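Which Apples Brown Fastest? Our Food Science Project
4 min read
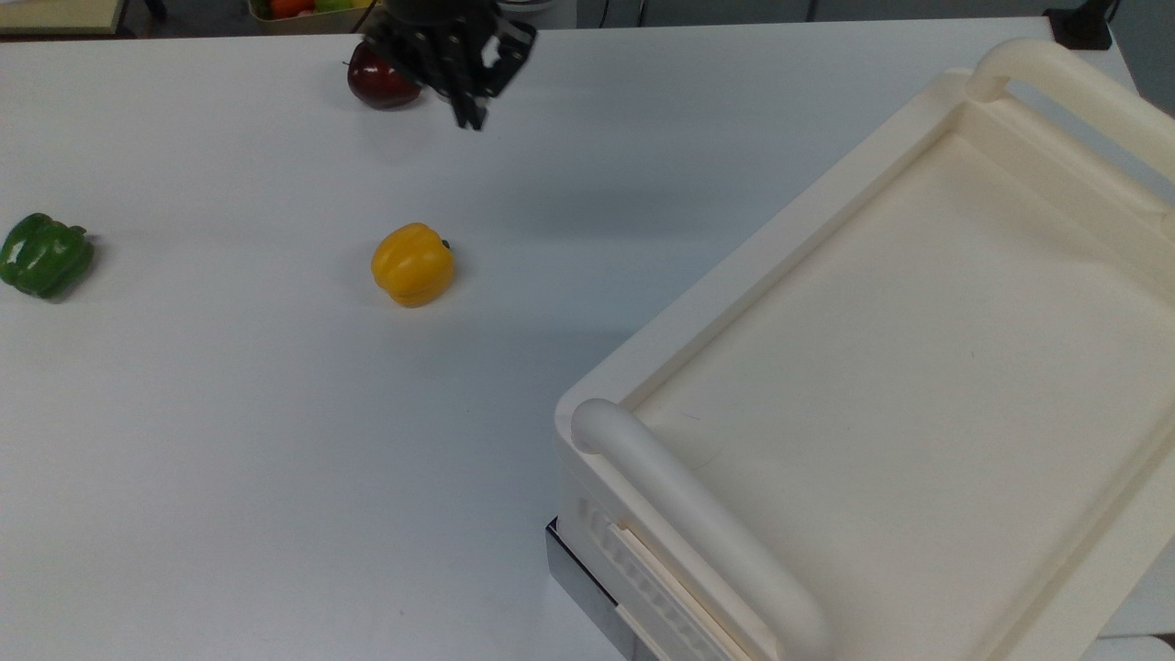 A dark red apple on a white table.

Our group (Nayeli Lozano, Efe Okoro and Lech Zalewska) wanted a question that anyone who has ever packed a lunchbox would care about. Why does a cut apple go brown, and can you slow it down with things you already have in the kitchen? We ended up loving this far more than we expected to!

When you slice an apple you break open its cells. An enzyme inside them meets oxygen from the air and starts a chain of reactions that makes brown pigments. The enzyme works less well in acid, so lemon juice ought to help. Salt is supposed to help too, and so is keeping air out altogether. We also read that varieties differ a lot, but we only had time to test one properly, so please don't take our numbers as true for every apple in the shop.

What we did

Mr Ayala let us use the prep room at Liltden on Thursday afternoons in May. We cut slices of the same thickness (Efe made a cardboard guide for the knife, it was brilliant) and put them into 4 groups: plain, dipped in tap water, dipped in lemon juice, and dipped in salt water. Every dip lasted 50 seconds. Then we laid the slices on white plates and scored them against a colour chart that Lech painted, running from 0 for freshly cut to 7 for the colour of strong tea.

All three of us scored separately without looking at each other's sheets, and we took the middle score each time. By the end we had 345 scores written down, and Nayeli typed every single one of them in.

What we found

The plain slices went brown quickest, and they had reached 4 on the chart by the end of the first session. Tap water slowed things a bit at the start but the slices caught up later. Lemon juice was the clear winner - some slices were still at 0 when we packed up. Salt water came a close second, which surprised us all, and a short rinse afterwards got rid of most of the salty taste.

We also noticed the browning starts near the core and along any bruise. We hadn't planned to measure this, so we only have notes and sketches, but it happened in every session.

What went wrong

Our first batch had to be thrown out as we'd left two plates by the window and two in the cupboard, so they weren't at the same temperature. Lech's chart also got splashed and had to be repainted, so the early scores may not match the later ones perfectly.

If we did it again we would compare several varieties side by side, and try weaker lemon juice to find out how little you can get away with. Efe wants to try pears as well!

Thank you to Mr Ayala for the room and to Elibariki Sang for lending us the good knives.

More student projects
Does Bread Go Stale Faster in the Fridge?
Growing Cress Under Coloured Light
How Much Sugar Is in a Ripe Banana?
Birkar Brook: A Water Survey

Contact the school office | © Liltden Student Projects | Back to top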